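FOR IMMEDIATE RELEASE

Ellberg Books to publish "The Lamp at Guria Lane" this spring

New chapter book by Maureen Dawber is for readers aged seven to ten

ELTLOW, June 3, 2026 – Ellberg Books will publish The Lamp at Guria Lane, a new children's chapter book by Maureen Dawber with drawings by Mārtiņš Grīnberga, in September. It will be out in Australian bookshops in the first week of spring, in paperback and as an ebook.

The story follows Tilda Hulme, who is nine and has just moved with her grandfather to a narrow street behind a harbour. A lamp in the house across the lane comes on every night at the same time, though the house has been shut up for years. Tilda wants to know who is lighting it. Her grandfather would prefer she learned her times tables.

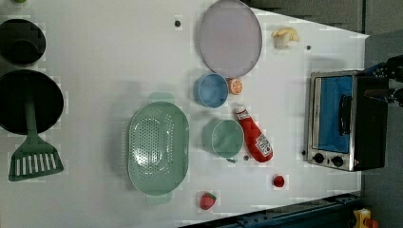 Colander, plate, pots and a green spatula on a white tabletop.

Dawber wrote the first draft in 13 weeks and then spent much longer cutting it back.

"The early version had a shipwreck, a lost uncle and a goat," Dawber said. "My editor asked me which one I would miss. I kept the goat."

The book has 20 short chapters. Each can be read aloud in one sitting, and most end at a point where a child will ask for the next one. Dawber worked as a teacher's aide before she began writing and tested the chapters on her own grandchildren, who were free to leave the room.

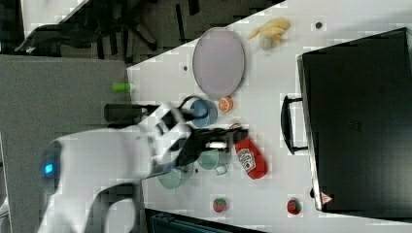
A ketchup bottle on its side, with an oval plate nearby.

Grīnberga made the drawings in pencil and grey wash. There is a small one at the head of every chapter and a double-page map of the lane at the front. The colour on the cover is his as well.

"Maureen tells you what is on every windowsill, so I had plenty to go on," Grīnberga said. "The lane took me longest. I had to redraw it when she moved the bakery."

The first print run is 3000 copies. Ellberg is also setting aside 200 copies for school libraries, which can apply through the publisher's website until the end of June. One copy will be sent to each school, and postage is covered. Small and remote schools will be considered first. 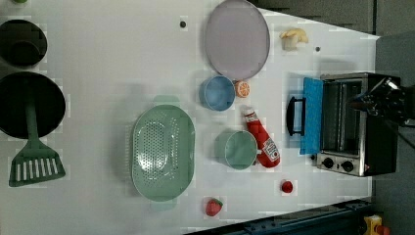
Black pot and frying pan with a slotted spatula and colander.

Free classroom notes will go online on the day of publication. They include discussion questions for each chapter, a blank map for students to fill in with their own street, and a page on keeping a notebook the way Tilda does. The notes were written for Years 2 to 5 and can be photocopied.

Dawber will read from the book at a launch in Eltlow in September. The time and venue will be announced on the Ellberg website. Children are welcome and bookings will be needed.
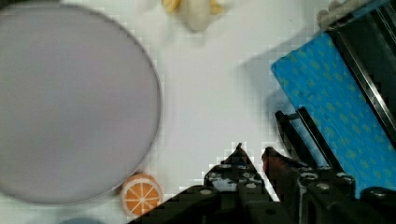
Photo: Ellberg Books

A second book about Tilda is under contract and is set during the winter that follows.

Advance copies in print and PDF are available to reviewers, booksellers and librarians. Please state your preferred format and a postal address when you write.

Media contact:
Publicity, Ellberg Books, Eltlow
Interviews with the author and the illustrator can be arranged by phone or video.

ENDS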